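4. Working alongside the arm

If you spent years at the old Grondum benches, the first few shifts on this station will feel a bit slow, and that is perfectly all right. The arm takes over the reaching and lifting inside the computer case. You still decide what gets done, and you still have the last word on every unit that leaves the table.

4.1 Setting out a unit

1. Lay the case on its side on the slotted table, open side up, with the arm behind it.

2. Set the fixture tray to the left of the case. The hard drive stands upright in the holder at the back corner, and the memory stick goes in the long narrow holder nearer the front.

3. Look over the cables before you step back. They may cross the middle of the case, but please keep the white tags on the wiring – the person after you will want to read them.

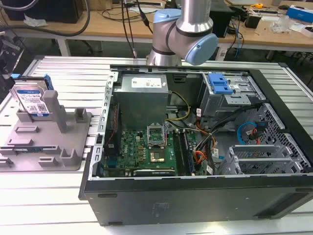
4. Press Ready on the Fedbridge panel and wait for 2 short beeps. The arm will not move until you have let go of the button.

CAUTION: Keep hands and sleeves clear of both the case and the tray while the arm is moving. If something looks wrong, press Stop first and puzzle over it afterward. Stopping the arm never counts against you or your shift.

Note: Error 229 means the arm could not find a part in its holder. Reseat the part and press Ready again.

4.2 What changes in your day

Since May, no one on the Bisht line has been asked to match the arm's pace. Each operator looks after one station, with a change of task every 40 minutes, and the time saved goes to inspection and the trickier repairs that used to pile up. If you would like to learn to teach the arm new positions, have a word with Mamta Rathore, who runs the training and is glad to go over things twice.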